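Namer 핸드헬드 그리퍼 비교 사용 안내: Butstead형 / Moncrieff형

읽는 시간 5분

Namer 핸드헬드 그리퍼는 사람이 손에 들고 조작하면서 집기 동작을 기록하는 장비입니다. 본체는 하나이며 집게 암과 카메라 구성에 따라 Butstead형과 Moncrieff형 2종으로 공급합니다. 이 페이지는 두 구성을 같은 조건에서 비교한 내용과 대여 시 확인할 사항을 정리한 것입니다.

구성 차이

Butstead형은 끝이 좁은 암을 씁니다. 컵 손잡이, 얇은 접시 가장자리, 종이처럼 틈에 넣어 잡아야 하는 물건에 맞습니다. 손목을 조금만 틀어도 접촉 위치가 바뀌기 때문에 처음 쓰는 작업자는 연습 시간이 더 필요합니다.

Moncrieff형은 암 끝이 넓고 패드가 두껍습니다. 원통형 용기와 상자류를 잡을 때 자세가 덜 흐트러집니다. 대신 평평한 바닥에 놓인 얇은 물건은 잘 집히지 않습니다. 접시를 주로 다루는 작업이라면 Butstead형을 권합니다.

두 구성 모두 기록 장치는 Rostance 컨트롤러로 통일되어 있습니다. 설정 파일이 서로 호환되므로 암을 교체한 뒤 컨트롤러를 새로 등록할 필요는 없습니다. 다만 카메라 보정은 교체할 때마다 다시 해야 합니다.

비교 방법

두 구성으로 같은 물건을 36회씩 옮겼습니다. 출발 지점은 2단 카트 상판, 도착 지점은 작업대 위로 정했고, 물건은 매번 같은 자리에 놓고 시작했습니다. 놓침, 재파지, 카메라 가림을 따로 기록했습니다. 두 구성을 번갈아 사용해 작업자 피로가 한쪽에 몰리지 않게 했습니다.

카메라는 본체 쪽에 고정되어 있어 그리퍼 본체가 화면 아래쪽을 넓게 차지합니다. 카트 상판처럼 앞에 있는 면은 문제없이 들어오지만, 본체 바로 밑에 놓인 물건은 가려집니다. 접근할 때 물건을 화면 위쪽에 두고 들어가면 가림 기록이 줄어듭니다.

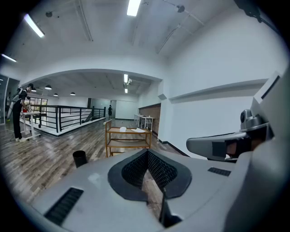 그리퍼 카메라 화면. 앞쪽은 나무 2단 카트, 왼쪽은 흰색 작업대에서 작업 중인 모습.

비교 결과

놓침은 Butstead형이 적었습니다. 차이는 대부분 납작한 물건에서 나왔고 컵류에서는 두 구성이 비슷했습니다. 재파지는 Moncrieff형이 적었습니다. 한 번 잡은 뒤 물건이 돌아가는 일이 드물어서 작업대에 내려놓는 동작도 빨랐습니다.

카메라 가림은 암의 폭이 넓은 Moncrieff형에서 더 자주 기록되었습니다. 물건이 작고 카메라로 접촉 순간을 확인해야 하는 작업에서는 이 점을 먼저 고려해 주십시오. 광각 렌즈를 쓰면 가림 자체는 그대로지만 주변 위치를 파악하기가 쉬워집니다. 광각 렌즈는 두 구성에 모두 장착할 수 있으며 별도 신청 품목입니다.

형광등이 여러 개 켜진 실내에서는 노출을 수동으로 고정하는 편이 안정적이었습니다. 자동 노출로 두면 그리퍼를 위로 들 때 화면 밝기가 바뀝니다. 고정값은 작업대 표면을 기준으로 잡으십시오.

사용 전 확인

- 암 고정 나사를 조인 뒤 집게를 끝까지 열고 닫아 걸림이 없는지 확인합니다.
- 본체 통풍구를 손이나 테이프로 막지 마십시오.
- 렌즈는 마른 극세사 천으로만 닦습니다.
- 카메라 보정 후 시험 기록을 한 번 저장하고 재생해 봅니다.
- 이동 동선에 케이블이 놓이지 않게 정리합니다.

대여 및 주문

품목 번호는 2625입니다. 주문서에 Butstead형과 Moncrieff형 중 하나를 표시해 주십시오. 두 암을 모두 신청하면 본체 한 대에 교체용 암이 함께 들어갑니다. 교체용 패드는 소모품이며 대여 기간 중 마모된 것은 반납 시 따로 청구하지 않습니다. 암이나 렌즈의 파손은 점검 후 비용을 안내합니다.

4월 대여분부터는 Rostance 컨트롤러의 최신 펌웨어가 설치되어 출고됩니다. 이전 펌웨어로 저장한 기록도 그대로 열 수 있습니다.

최종 수정: 2024년 1월 22일

이 사이트는 이용 환경 개선을 위해 쿠키를 사용합니다. 동의 | 설정 변경

문의하기 | 이용약관 | © 2024 Namer | 맨 위로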